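**Section 6. Receiving and Shelving Older Bound Volumes**

This section applies to all bound volumes entered in the Lukedthorpe reading room catalog before the change to the Ovo system. Staff who have not completed Sections 1 through 5 should do so before handling any item on the older shelves. Questions about this section go to Dymphna Mac Carthaigh at the service desk, extension 327.

**6.1 Before you begin**

You will need:

- the shelf list for the bay in question
- a soft brush and two clean cotton cloths
- a pencil (no pens are permitted past the inner door)
- acid-free slips, cut to length
- the Ovo hand scanner, fully charged

Wash and dry your hands. Gloves are not required for paper or cloth bindings. They are required for photographic albums, which are covered in Section 9.

> **Caution:** Do not use hand cream or sanitizing gel within an hour of handling bound volumes.

**6.2 Taking in a volume**

1. Sign in to the Ovo terminal and select **Receive**, then **Legacy Item**.
2. Enter the shelf number from the old card. Numbers from 1 to 405 belong to the Kanaujia bequest and must be entered with the prefix K.
3. Compare the title on the screen with the title page. Do not rely on the cover, as many volumes were rebound and the lettering was not always replaced.
4. If the two titles do not agree, stop and write the shelf number on a slip. Place the slip inside the front board and set the volume on the query shelf.
5. If they agree, select **Confirm**. The terminal will print a single label.
6. Attach the label to the slip, never to the volume itself.

> **Note:** The terminal returns to the main menu after 90 seconds without input. Any entry that has not been confirmed is lost and must be made again.

**6.3 Checking condition**

Every volume is given a condition grade from A to D before it is shelved. Grades are entered on the second screen of the record. Read the description of each grade in Appendix 2 and choose the lower grade when in doubt.

Grade C is the usual grade for a volume with worn or marked outer surfaces whose boards are still attached. Fine scratches, specks and general darkening do not lower the grade further. Loose boards, a split joint or powdery leather do, and such volumes are graded D whatever the state of the pages.

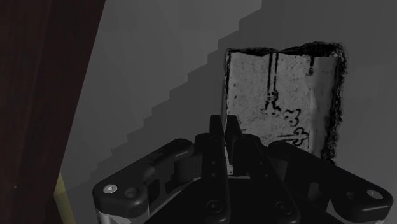

**6.4 Cleaning the outside of a volume**

1. Hold the volume firmly closed with one hand.
2. Brush the top edge, working away from the spine.
3. Brush the front edge and then the bottom edge in the same manner.
4. Wipe the boards with a dry cloth. Turn the cloth often and replace it when it is visibly soiled.
5. Leave the spine until last and use the brush only.

> **Caution:** Water, erasers and commercial leather dressings must not be used. Several volumes in bay 203 were treated with dressing in the past and remain tacky. These are kept in boxes and should not be brushed.

If you find mold, close the volume at once, place it in a sealed bag and inform Leszek Olszewski – do not brush it and do not carry it through the reading room. The bay is then closed to readers until he has inspected it.

**6.5 Shelving**

Volumes stand upright with the spine facing outward. A volume taller than the shelf is laid flat on the bottom shelf of the same bay, with a dummy card left in its place. No more than three volumes may be stacked.

Shelves should be filled firmly enough that the volumes do not lean, with room to slide a hand on either side of any volume. To remove one, push back its neighbors and grip it by the middle of the spine. Pulling on the top of the spine is the most common cause of damage recorded at this library.

After shelving, scan the shelf label and then the slip. The scanner gives one long tone when the location has been saved. Two short tones mean that the shelf label was not read, and both scans must be repeated.

**6.6 Changes to this section**

Paragraph 6.4 was revised on February 8, 2019, following comments from Saoirse Lenihan and the Pesilden branch. The limit on stacked volumes, formerly five, now applies at both sites. Printed copies with form number 1292 on the back page are out of date and should be returned to the service desk by the end of March.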